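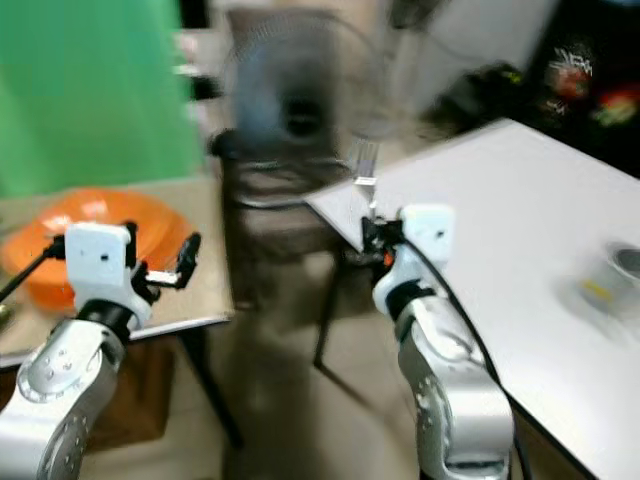
Fandau is a contract testing laboratory for tableware and kitchen goods. We measure how cups, bowls, plates and cutlery hold up under repeated washing, stacking and heat. An orange plastic bowl, for instance, is tested for color transfer and rim strength under separate procedures. Our standard wash program runs for 73 cycles.

The laboratory opened in March with one test room in the Schwaiger building. It now has 11 staff and eight test stations.

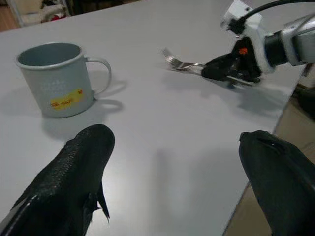 Handles are tested by static load and then by repeated lifting. Samples rest for 30 hours at room temperature between the two stages – shorter rests gave uneven results. Reports list the method, the readings and any departure from the procedure.

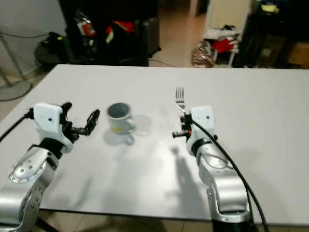

Stonura, a client since our first year, wrote that the reports were clear but the tables were hard to compare from one batch to the next. Batch tables now use a single layout.

Test records are kept in Lokis, our in-house database. Clients receive read access to their own files.

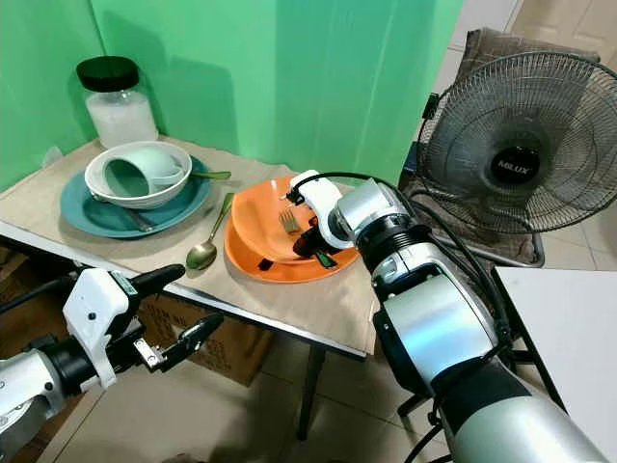
Mixed sets are accepted if each item is listed separately on the order form. Samples are returned on request – shipping is charged at cost.

Page updated December 19, 2023.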